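Search the archive
Search this list

Re: [stikora-makers] Booth fees and load-in for the spring fair

On Thursday, Barbara Piątek wrote:
> Can someone confirm the booth price? The form says 325 but the
> email from Fjeld said 315. Also, is load-in still by the side door?

Barbara,

The fee is 315 if you pay before the end of January and 325 after that. Both numbers are right, but the form should have listed the two of them. Damián is fixing it.

Load-in is at the side door from 7 a.m. Please unload, move your car, and then set up. Each booth gets one table and two chairs. If you need power, tell Shabnam Soomro by Thursday so she can put you along the back wall. 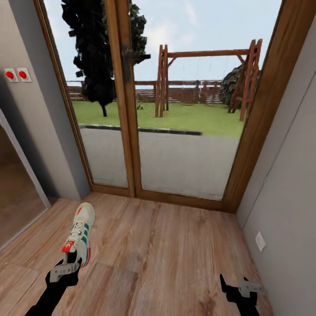
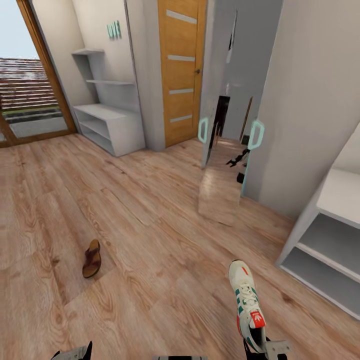
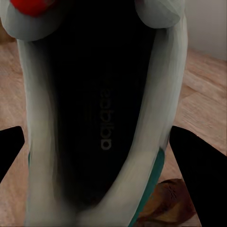

Sneakers, three views

Last year we had 819 visitors and ran out of printed maps by noon, so we are ordering more. Undis is doing the printing again. Send me your booth name exactly as you want it on the map. I still need it from 5 of you.

Potters and glass people: bring your own shelving. The tables from Plasusum are light and will not take a full load of stoneware.

Saqib Jadoon

Recent threads
Card readers, who has a spare?
Jewelry section is full
Sharing a booth with a candle maker
Minutes from the January meeting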